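## 4.2 The public demonstration at Mumthorpe

The open day was held in the workshop at Mumthorpe on June 30, 2022. For the visitors we chose one object from the Plisedik set, the plastic shuttlecock (Figure 3).

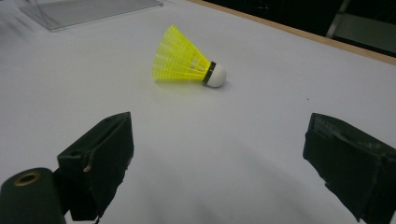
Svenja Baumgart remarked after the first session that a shuttlecock is a harder object for a gripper than most visitors expect, and that we should have told them so before they took the handle themselves. We accept this remark. In the afternoon session the difficulty was explained first, and the questions became more precise.

**Figure 3.** Shuttlecock with yellow skirt and white base on the tabletop, seen between the two fingers of the hand-held gripper, which are not touching it.

The difficulty comes from the two parts of the object. The skirt is an open lattice and gives way under pressure, while the base is round and offers little flat area to the fingers. Each visitor was free to decide where to grasp. We did not correct the choice, even when it was different from the one in our own protocol – the purpose was to learn what people do without training.

In total 60 visitors took part, and each of them had 20 seconds for one attempt. Many went to the skirt at first and moved to the base only when a member of the team mentioned it. Procházka, in his notes from the day, writes that children were more patient than adults in the approach, but we did not record the age and can not support this with data.

The attempts of the visitors are kept apart from the 1,000 attempts made by our own operators in January and are not used for the training described in Section 3. They serve only for the comparison of grasp positions in Section 5, where the same labels are applied to both groups.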